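4. Work Surface and Task Selection

The question behind this study is a narrow one. Service firms such as Perolbridge and Braltunen ask whether a pair of robot arms can take over the small chores that fill a working day in a home or a repair shop: sorting parts, folding cloths, wiping a counter, putting tools back where they belong. Published success rates are hard to compare, in part because the surface on which the work is done is seldom reported. We therefore describe our surface before turning to the chores themselves.

Areas of the work surface were marked with strips of blue painter's tape laid by hand. The strips were not aligned with a ruler, and small departures from a right angle were accepted. A kitchen counter or a garage bench offers a machine no better reference than this.
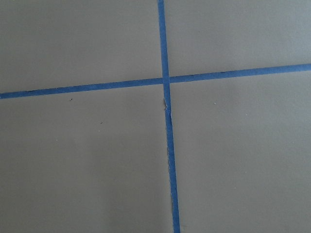 Chores were drawn from the Dustow list, which contains 102 household and shop-floor tasks graded by the care they demand. We kept 31 of them. Tasks that called for running water, open flame or a sharp blade were removed at the start. Those that remained were attempted 417 times in all, and an attempt was scored as complete only when the item came to rest inside its assigned cell and was undamaged. A time limit of 900 seconds applied to every attempt, including the slow ones in which cloth had to be folded more than once.

Results were uneven across the list. Moving a rigid item from one cell to another gave little trouble. Wiping was less reliable, and the arms often stopped short of a tape line or passed over it without adjusting. A raised edge or a crease in the tape is a minor matter to a person with a cloth, but to a controller that reads contact force it can look like the start of an obstacle.

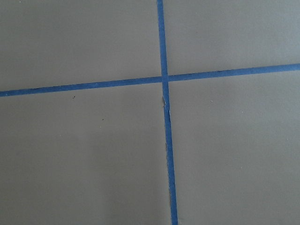
Thirumalai Mudaliar objected at this point in the review that a marked surface flatters the machine. No home has lines on its counters, he wrote, and a robot that needs them has learned the lines and not the chore. He asked that the wiping tasks be repeated with the markings removed, and that both sets of scores be printed side by side.

We accept the objection in part. The tape was used for scoring, and the control software received no map of it. Even so, the wrist cameras could see it, and an effect on behavior cannot be ruled out. The repeat trials are planned for May and will use the Kubiak protocol for unmarked surfaces.

Figure 3. Two-arm workstation with the taped grid on brown kraft paper. The teach pendants are on the desk to the right of the worktable.

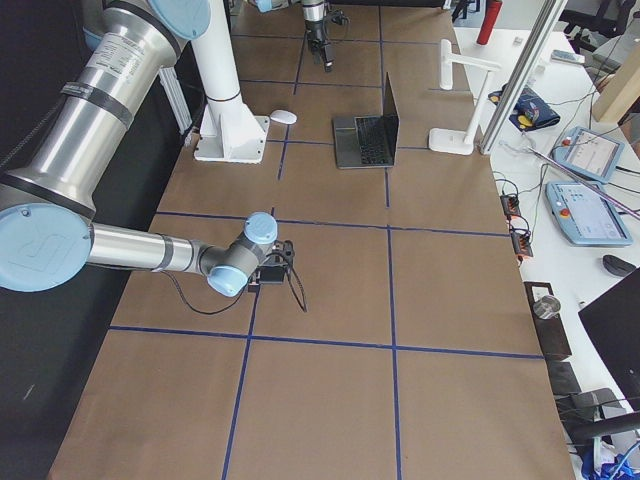
A second limit concerns supervision. An operator stayed within reach of the stop control throughout the trials, and each new chore required a period of setup by hand. Nikola Walczak kept the setup log, which shows that preparing a chore frequently took longer than doing it. For a shop that repeats the same job all day, this cost may be acceptable. For a household, where the next job is rarely the same as the last, it remains the main barrier, and the completion scores in Section 5 should be read with it in mind.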